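2024-01-31

Budget day for the gripper cell, and I'm excited about this one! We got quotes from Soditz and Grallico. Grallico wants 61 days for delivery, Soditz ships sooner but charges extra for the wrist mount. Fontana only sells the arm and gripper as a set, so I've dropped them.

Plan so far: one arm, 3 sets of fingers, 4 spare pads. I'd love a second arm by May, but let's see what's left over.
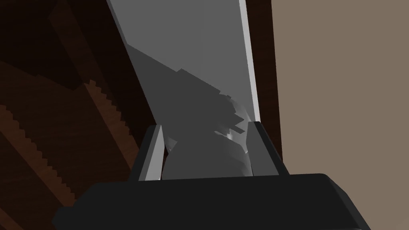 I want the wide parallel gripper in the budget, even though it costs 1000 more than the narrow one. Plollesum is mostly flat panels, and the sim work has me itching to try them on a real bench – with decent lighting this time.

Still to price:

- controller license (per seat or per cell? ask Soditz)
- cable set, longer than the stock one
- a workstation with a better graphics card, so we can keep simulating while the arm is on order

Draft order goes on the shared drive tonight. Please add to it – I've surely missed some brackets.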